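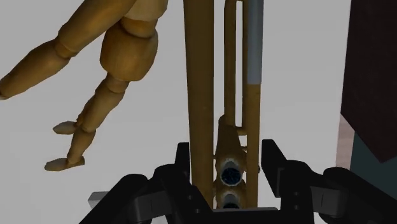
Progress report to Strömberg, October

The Jaklow drawing classes are running in both halls. Enrollment stands at 103, up from 50 in the spring, and 14 people are still on the waiting list for the evening group at Sestport.

Gemechu Teshome has taken over the beginners' course. Hedvig Sæther keeps the figure drawing sessions, now two hours each.

Spending is on plan apart from paper, where the price went up over the summer – we moved money from the printing line to cover it. Heating at Sestport is not fixed. The landlord has promised a visit in November.

Still to do: book the spring hall dates and send you the revised budget.

Conall Fitzgerald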